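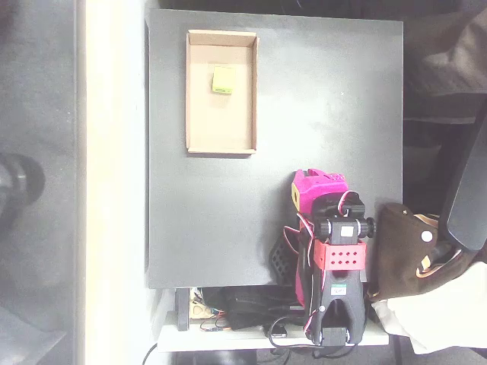 Overhead cam, cube in tray, upper end. Arm lower right of the board.

January, bench notebook, cube-out-of-tray task

9:40 am. Started by reading what I wrote last time, which was "fix the gripper thing." Thanks, me. Assuming the gripper thing was the trigger on the leader arm, where the last bit of squeeze didn't do anything on the follower. Recalibrated both arms from scratch. Middle pose, zero, sweep every joint to its stops, save. The wrist roll saved with a range of nearly nothing the first time since I'd swept the wrong joint with great confidence. Did it again. Good now.

Task definition, so Carleen stops asking: cube starts anywhere inside the cardboard tray, any rotation. Operator reaches in, grips, lifts clear of the wall, sets the cube down on bare board to the right of the tray, opens, backs off to the rest pose. Episode ends at rest pose. Anything else is a discard. Nudging the cube against a wall to square it up is allowed and I would even say encouraged, but it has to be on purpose.

Target for the set is 1000 good episodes. We had 496 when I sat down. Saskia Dunstan says we'd have more if I would stop redefining good.

10:15. First run of the morning, leader arm in right hand, left hand on the keyboard for keep/discard. Eyes on the monitor only. I keep having to relearn this: if I look at the real arm, I use depth that the policy will never get, and the demos come out smooth and useless. Working from the overhead view alone is miserable for judging height. You learn to read the gripper's shadow on the tray floor. Carleen Tuhiwai does it without apparent effort and hums while doing it.

Notes to self on technique, in the order I got annoyed:

Pause before closing. Half a beat, no more. Too long and the policy learns to pause, and then it learns to pause forever. We've had that one. The Vudley checkpoint hovered over the cube like it was reading a menu.

Come down straight. If the approach is diagonal the jaw clips the tray wall and the whole tray walks across the board. The tray weighs nothing. I'd taped it, the tape let go, and I recorded eleven minutes of a tray slowly emigrating before I noticed. Kept a few of those, because a tray that isn't quite where it was is fair variation. Threw out the ones where I was visibly chasing it.

Lift higher than feels necessary. In the top view a cube skimming the wall and a cube clearing it by a mile look the same.

Don't fix a bad grasp in midair. Set it back down and regrasp, or discard. Squeezing harder just turns the cube in the jaws and then it lands on an edge and rolls, and now you're demonstrating rolling.

11:05. Glare. There's a bright patch on the board toward the right-center, which is of course exactly where everyone wants to put the cube. A lime cube on a blown-out patch stops being much of a cube. Options: move the light, move the board, or move the place zone. Moved the blind first, which changed the problem into a slightly different problem. Decided to leave the glare in and spread the placements around it. The deployment bench at Dreltholm has a window and they aren't going to brick it up for us.

Also wiped the board. It smudges if you look at it. Wiping it rearranged the smudges.

11:30. Second run. Better rhythm. Things I noticed in my own demos when I played them back at double speed: I always grasp with the wrist turned the same way, regardless of how the cube is sitting. So the data says "cube rotation doesn't matter, do the usual." It works by luck when the cube is near square to the tray, and then for anything near forty-five degrees I'm pinching corners. Made a little card with rotations on it and pulled one before each reset. Slower, and I resent the card, but the next batch is a lot more mixed.

Same with cube position. I had a clear habit of resetting it toward the upper half of the tray, because that's where my hand naturally drops it when I lean over. The lower end is underfed. Going to do a block of lower-end-only starts after lunch. The near corner on the arm's side is also awkward for the elbow, and I suspect I've been avoiding it out of cowardice.

12:10. Lunch. Left the arms powered. Leader arm sagged under its own weight and the follower, loyal to the end, sagged with it. No damage. Torque off before lunch from now on. I have written that in this notebook before, I checked.

1:20 pm. Lower-end block. The reach angle is steeper close in and the gripper comes down more vertical, so the jaws hide most of the cube from the overhead cam just when you'd like to see it. Had to slow down a lot. Discarded more than I kept for the first stretch. Tried starting the approach from farther up the tray and sliding back toward the base, which keeps the cube visible longer. Helps. Asked Carleen to try it cold, without telling her the trick, and she did the same slide on her second attempt, so it's probably just what the geometry wants.

2:00. Cable. The red and white one at the gripper joint makes a loop that sticks out and catches nothing, nothing, nothing, and then in one episode it caught the tray wall. Episode discarded. Thought about clipping the loop closer to the arm, but then the wrist roll pulls it tight at the far end of its travel. Left it. Saskia wants a longer lead. Saskia may order a longer lead.

Also checked whether the arm being about five colors matters. It doesn't, as far as I can tell. The pink gripper is easy to find against the dark board, so whoever loaded that spool did us a favor. When a replacement jaw comes off the printer it should be the same pink, please. Last time someone "used up the gray" on the other rig and we spent a morning wondering why the wrist estimates were off.

2:45. Swapped operators. Carleen took over the leader arm and I did resets. Point of this is to get two hands' worth of style in the set. Our demos are easy to tell apart: hers are shorter, mine have more apologizing in them. Slight worry that the policy will average us into something that hesitates quickly. Henare ran into this on the drawer task and ended up tagging episodes by operator. I've added an operator field now, before it hurts. Everything recorded before today gets my name, which is true for most of it.

Resets: I hold my hand out of view until the keep tone. I was drifting in early, and there are a few episodes with a sleeve arriving at the end like the curtain coming down. Trimmed where I could.

3:50. Latency felt off. Follower trailing the leader enough that Carleen began overshooting and correcting, and the corrections go into the data. Found a backup job running on the same machine. Killed it, lag gone. Flagged the affected block and dropped all of it; 63 episodes. Carleen took this well. She'd done most of them. I offered to buy the coffee and she pointed out that the coffee is free.

Could we have kept them? Maybe half. But the wobble before the grasp is precisely the bit that gets copied, and sorting them by eye would take longer than redoing them. If anyone disagrees they're in the rejects folder, with my blessing.

4:30. Last run. We're both tired and it shows in the releases: opening the jaws while still a little above the board, so the cube drops and hops. Called a rule that a drop is a discard. Two drops later, called it a day instead.

Count at close: 724 kept. Better than I expected after the backup business. At this rate the set gets done next session, assuming the tape holds.

5:05. Couldn't resist a short training run on what we have, just to see something move. Loaded it into the Wurkinent runner and tried it on a handful of starts. Upper half of the tray, cube near square: goes down, grips, lifts, places. Looks eerily like Carleen. Lower end: goes down with full confidence a finger's width to the left of the cube, closes on air, carries the air over the wall and sets it gently on the board. Then returns to rest, satisfied. Lovely release, too.

Regrasp after a miss: none. It's never seen one, since I've been discarding every miss. Saskia has been saying for weeks that we should keep some recoveries, where the operator misses, backs up and gets it the second time. Fine. I'll put in a block of deliberate misses and tag them as recovery. They need to be honest misses, no theatrical swerving. She gets to see this entry, so she'll know I said fine.

To do:
new tape for the tray, the strong kind
recovery block, both operators
more near-corner starts on the arm's side
longer gripper lead (Saskia)
move the backup job to overnight
check screws on the gripper, slight click on closing, maybe nothing
try a run with the blind all the way up
torque off before lunch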